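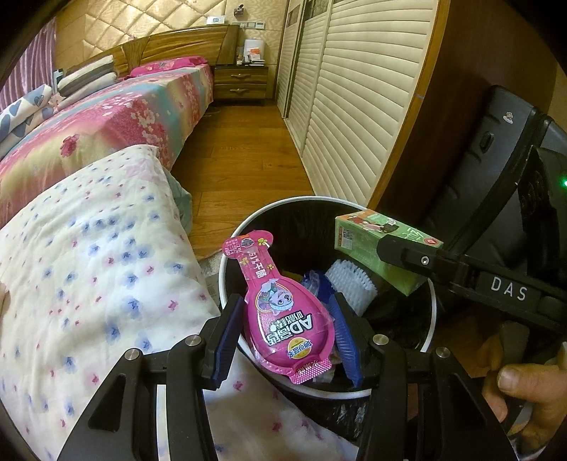 According to Urszula Sowa, most bedroom bins are emptied too late and sized too small, and the fault lies with the packaging. Snack wrappers weigh almost nothing, she says, but they hold air, and a bin that is full by volume may still be nearly empty by weight.

Sowa plans room clearing for Dallero, a firm in Herkanstead that prepares shared student rooms between tenants. May is the heavy month. Her crews handle more than 200 rooms then, most of them with two beds, and she has written the work order they follow. We spoke in her office on a Friday.

Her method begins with light waste. "Wrappers, tissues, fruit nets, small cartons. They go first. They are on top of everything else, and they hide things." Film packaging is pressed flat before it goes in. Cartons are opened at both ends and folded. Foam fruit nets spring back when squeezed, so she has crews push them down the side of the bin, between the liner and the heavier waste.

The liner itself gets a full page in the work order. It must be folded over the rim with enough overhang to tie. "If the bag is cut to the exact height of the bin, it slides in as soon as you drop a carton on it. Then you are reaching in by hand." She specifies black bags for mixed waste and does not allow a second bag inside the first.

Bin position is the point on which she is least flexible. Many crews leave the bin by the door and walk to it. Sowa timed both arrangements at Fluvura, a residence with 172 rooms, and moved the bin to the bed. With the bin right at the side of the bed, as in the room shown here, a crumpled tissue or an empty snack bag travels an arm's length. "You stand in one place and clear what you can reach. Then you move the bin and do it again."
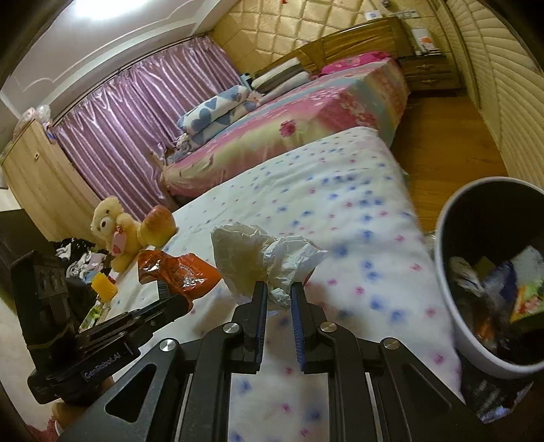 Bedding is stripped only after the surface has been checked. Sowa divides what is found on a bed into waste, laundry and property, and the last group causes the most disputes. A teddy bear holding a heart is plainly property and goes to the desk or shelf. A small bottle is harder. Her rule is to leave any bottle standing upright beside the other belongings until the tenant has been asked. Clothes heaped at the foot of a bed are treated as laundry, with the pockets checked first.

I asked whether a snack bag lying flat should be assumed empty. "No. Pick it up by the top edge. If it has weight, it is food, and food is recorded." Crumbs are shaken into the bin before the sheet is lifted, and the sheet is folded inward from all four sides.

She is now revising the section on tying and carrying. The current text allows a bag to be filled to the rim. The new one will stop a hand's width below it.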